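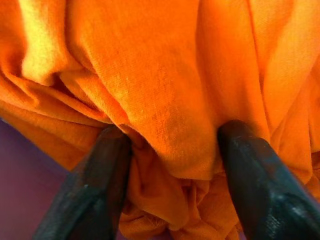
Ximeng Lu asked that the minutes open with her objection to the grasp standard as drafted, namely that "a firm grip on the fabric" is no instruction at all to a person who is holding the controller for the first time. She requested that the wording be settled before any further demonstrations are recorded. The chair agreed to take the matter first.

# Minutes - Demonstration Methods Working Group

**Date:** Mar 12, 2024
**Present:** the chair; the secretary; Ximeng Lu; two operators from the Oltex floor; one representative each from Hiton and Metwally
**Apologies:** the data storage lead

## 1. Grasp standard for cloth tasks

The group considered Ms. Lu's objection. The wrist view of the orange cloth, with both fingers pressed in and the fabric gathered between them, was used as the reference for discussion.

The Hiton representative stated that the current wording had been carried over from the rigid parts procedure, where the operator closes on an object of known width and stops. Cloth does not offer the same stopping point. Operators have been closing until the fingers will go no further, and the recorded gripper values differ widely between people.

Ms. Lu proposed that the standard describe what the operator should see in the wrist view. Her suggested text was "small folds gathered between the fingertips, with fabric visible in the gap." The Oltex operators supported this in general but noted that a trainee may gather far more cloth than the task calls for and still meet the description.

After discussion the following wording was adopted for trial use:

> The operator shall lower the open fingers onto the cloth, close them until small folds gather between the tips, and pause before lifting. If the cloth slips on lifting, the operator shall set it down, open the fingers and begin the grasp again. The failed grasp shall remain in the recording and shall be marked.

The Metwally representative asked that it be recorded that she would have preferred failed grasps to be removed. Ms. Lu replied that the policy trained in the previous round had no examples of recovery and repeated the same failed pinch without change. The chair ruled that marked recordings can be filtered later, and that removed ones cannot be restored.

**Decision:** Trial wording adopted. To be reviewed at the next meeting.

## 2. Hand guiding and remote control

The secretary presented the count of demonstrations held to date. The store contains 3,224 accepted demonstrations across all tasks. Of the cloth demonstrations, 161 were recorded by hand guiding, in which the operator moves the arm directly. The remainder were recorded by remote control.

The Hiton representative reported that the hand-guided set is smoother in the approach to the cloth. The difficulty is the operator's own hands and sleeves, which enter the overhead view in many recordings. The wrist view is less affected.

One of the Oltex operators stated that remote control is slower to learn but less tiring over a full session. Both operators said that they judge pressure almost entirely by watching the folds, as the controller gives no useful feeling of resistance. They asked whether force feedback could be provided. The chair noted that this had been raised before and that there is no provision for it in the present budget.

It was suggested that the two methods be kept as separate sets for training and compared on the same test. Ms. Lu was in favor, provided that the same operators contribute to both. A comparison between two groups of people would tell the group very little about the methods.

**Decision:** Hand guiding to continue for the cloth task only. The sets are to be stored under separate labels and are not to be merged without approval from this group.

**Action:** Secretary to correct the labels on the existing hand-guided recordings.

## 3. Wrist view and close contact

The group discussed how much can be seen once the gripper is in contact. When the fingers are low in a pile of cloth, fabric may fill nearly the whole view, and the operator loses sight of the edges and corners. This matters little for a pick-up but a good deal for folding, where the next move depends on where a corner lies.

The Hiton representative asked whether the wrist mount could be raised. Ms. Lu advised against any change during the present round, as recordings made before and after would no longer match. The group agreed. Operators are to be instructed to use the overhead view to find the corner first, and the wrist view for the last part of the approach.

Lighting was raised briefly. The Metwally representative observed that strong light on raised folds can wash out the weave, and asked for a fixed lamp setting. The operators stated that the setting is written in the station log but is not always followed at shift change - a point also made at the previous meeting.

**Action:** Oltex operators to mark the lamp position at each station.

## 4. Ivix session software

The secretary reported that the Ivix update had been installed at one station. The pause marker now works from the foot pedal. The trainee no longer has to release the controller in order to mark a failed grasp, and the operators considered this a clear improvement.

Two faults were noted. The session clock restarts when the wrist view is resized, and comments longer than one line are lost on saving. Both have been reported. Until they are corrected, operators are to keep comments short and leave the window at its default size.

**Decision:** Update to be held at one station until the clock fault is corrected.

## 5. Operator training

There are 11 operators approved for cloth tasks and 13 for rigid parts. The chair asked whether approval for one should carry over to the other. The group was of the view that it should not.

Ms. Lu offered to prepare a short practice sheet based on the wording adopted under item 1, covering the approach, the close, the pause and the repeat grasp. The sheet is to be tried with new operators before being issued to all stations.

**Action:** Ms. Lu to circulate a draft practice sheet before the end of March.

## 6. Other business

The Metwally representative asked that draft standards be circulated earlier. The secretary undertook to do so.

The date of the next meeting is to be confirmed by the secretary once the practice sheet has been circulated.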